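Shirin Jalali on Prorow
August 2024

A thread on mending, for everyone who asked after I posted the toaster. It's long. Get a cup of tea, I've got one and it's enormous.

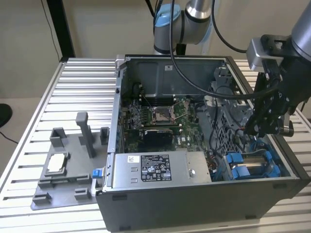 8 min read

1/ I've been fixing my own things for ten years now and I still get a daft little thrill every single time something that was broken stops being broken. Lamps, coats, chairs, colanders (yes, a colander, we'll get to the colander).

2/ I am not a handy person by background! My parents phoned a man. My first repair was a button, at university, and I sewed the coat shut. Properly shut, front to back. I had to cut it open with nail scissors before a lecture.

3/ So if you're reading this thinking "lovely, but I'd only make it worse", you may well make it worse. The thing was already heading for the bin. You have a great deal of room.

4/ Start with clothes. A needle, some thread, decent scissors, and you can do most of what goes wrong with most of what you wear. Buttons, hems, seams that have come undone under the arm. The underarm seam is the friendliest repair there is, it even has the old holes to follow.

5/ Then darning. Oh, I love darning. You put the sock over something round (I use a wooden lemon, long story, short version: car boot sale) and you weave back and forth until there's sock where there wasn't sock. Use a different colour. Use orange!

6/ A note on thread, as I got this wrong for years. Wool for wool. Cotton for cotton. I darned a wool jumper with strong polyester and the patch outlived the jumper around it and pulled it all to bits. It looked like a drain cover.

7/ Zips. People throw away whole coats because of zips and it breaks my heart. Nine times out of ten it's the slider that's worn. Squeeze it very gently with pliers, one side then the other, and try again. Gently. I've snapped two and I can still hear it.

8/ If the zip is only stiff, run a candle stub along the teeth. Pencil lead works on metal ones. I did a friend's sleeping bag like this in a car park and she looked at me as if I'd raised the dead.

9/ I got a sewing machine eventually, a second-hand Tamimine, beige, weighs as much as a pony. It came with somebody's handwritten notes tucked into the lid. "Do not trust the buttonhole setting." They were right and I think of them often.

10/ First thing I did with it was shorten curtains. Straight lines, thick thread, no one looks closely at the bottom of a curtain. Perfect beginner job. Mine slope down to the left and I've been told by visitors that it's the floor.

11/ Right, wood. The chair that wobbles. There's probably old glue in the joint, and new glue won't stick to old glue, so you've got to pull the joint apart and scrape. This feels like vandalism the first time. Do it anyway.

12/ Then glue, then a clamp, and if you haven't got a clamp then a bit of rope wound round the legs and twisted tight with a wooden spoon. Leave it overnight. Do not sit on it to check. Do not let your brother sit on it to check.

13/ For glue I use Hutosine, which the ironmonger's on my road sells in a brown bottle with a brush in the lid. Any wood glue will be fine. I'm only fond of the brush.

14/ White rings on a table from a hot mug: a bit of mayonnaise, left on for an hour, wiped off. I was sure this was nonsense. I did half the ring, to catch it out, and then had to go and do the other half.

15/ The colander! The handle had come off. Enamel, my gran's, can't be welded without ruining it. I put two small bolts through the old rivet holes with washers either side. Took me longer to find the washers than to do the job. I use it three times a week and I admire the bolts every time.

16/ Which brings me to the tin. Keep a tin. Every odd screw, washer, spring, curtain hook and picture pin goes in the tin. Don't sort it. You need to tip it out on a tray and rummage, the rummaging is when you have the ideas.

17/ I emptied mine out last December, when I was off work with a cold, and counted what was in it. 1,733 bits and pieces. I didn't tell anyone at the time and I'm telling you now with some pride.

18/ Things with plugs. Unplug it. Then check you've unplugged it. I do lamps, fuses, flexes. I don't open microwaves and you shouldn't either, they can hold a nasty charge long after they're off. There's no shame in a list of things you leave alone.

19/ Before you open anything up: is it the fuse? Is it the socket? Is it full of crumbs? My famous toaster, the one that started all this, was full of crumbs. I've had so many kind messages about that toaster and it was crumbs.

20/ Computers are friendlier than they look, by the way. A desktop mostly comes apart with a screwdriver and some patience, and an awful lot of "it's dead, I need a new one" is dust, or a loose cable, or a tired old drive. Go slowly and put the screws in egg cups.

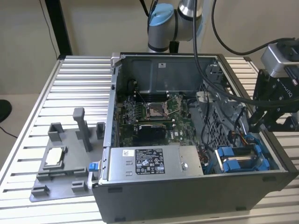 21/ Egg cups are my great contribution to this field, I think. One for each stage, in a row, left to right. When you put it back together you work right to left and you never end up with the spare screw. I used to end up with a lot of spare screws (see: the tin).

22/ Write down what you did, too. I've a notebook with every repair in it, the date, what was wrong, what I tried. It's mostly me being cross. "Kettle lid. Tried glue. Glue melts. Obviously." But I look things up in it all the time.

23/ Bicycles deserve their own thread and I'll do one. For now: clean the chain, oil the chain, wipe the oil off the chain. Everyone forgets the wiping off. The oil you want is inside, the oil on the outside just collects grit and ruins your trousers.

24/ Crockery. I'm hopeless at it. I've glued a teapot spout on at an angle so it pours slightly towards you, like a friend leaning in. Use it for flowers if it's been glued, I wouldn't drink out of it.

25/ Shoes! I'd never do a heel myself. I take them to Shokri, the cobbler's by the station, where they'll tell you to your face if a shoe isn't worth doing. They turned down my favourite boots and I went home and sulked, and then I went back and asked what I'd done wrong. Answer: radiators. Don't dry leather on radiators. Newspaper inside, cool room, patience.

26/ That's another thing I'd pass on. Ask! People who mend things for a living are very often delighted to be asked how. I've learned more from standing at counters asking nosy questions than from any book.

27/ Books, though, if you like a book: go for old household manuals from charity shops, anything before everything was moulded plastic. They assume you can do it. Mine tells me to "take up the usual carpenter's brace". I haven't got a usual one but I like being asked.

28/ What it costs: my whole kit fits in a biscuit tin and a shoebox. Needles, thread, pliers, two screwdrivers, a small hammer, sandpaper, glue, beeswax, tape measure. Nearly all second-hand. I borrowed a drill for years before I bought one.

29/ Some things don't come back. I spent a whole bank holiday on an umbrella. An umbrella is a terrible object to fix, all springs and spite, and it went in the bin with a plaster on my thumb to show for it. I saved the handle, it's on a cupboard door now.

30/ Washing up bowl with a crack? No. Non-stick pan with the coating coming off? No. Wellies with a puncture? YES, bicycle patch kit, rough up the rubber first with sandpaper, give the glue its full drying time before you press the patch on. I've still got the pair I did four winters ago.

31/ Moth holes, as three of you have asked already and I'm only at 31. Freeze the jumper first, in a bag, a fortnight. Then darn. And hoover the wardrobe, corners and all, or you're just feeding them a nicer jumper.

32/ Best thing I've ever mended: my neighbour's music box. It was a hair wrapped round the little fan that slows it down. One hair! Tweezers, ten seconds, and it played. She cried, I cried, it was "Greensleeves", I don't even like "Greensleeves".

33/ Worst: a clock. We don't need to go into the clock. It's in a carrier bag.

34/ This account has gone up to 2,513 followers since the toaster and I'm thrilled, hello, please send me your colanders. (Photos of. Please don't post me a colander.)

35/ If you try one thing this weekend, make it the button that's been sitting in the bowl by your front door. You know which one. It's Friday, you've got till Monday, and I want to see it when it's on!

36/ Oh, and someone's just asked about squeaky door hinges. Take the pin out, wipe it, rub it with beeswax or a bit of candle, put it back. One hinge at a time or the door comes off. Ask me how I know. Bikes next week.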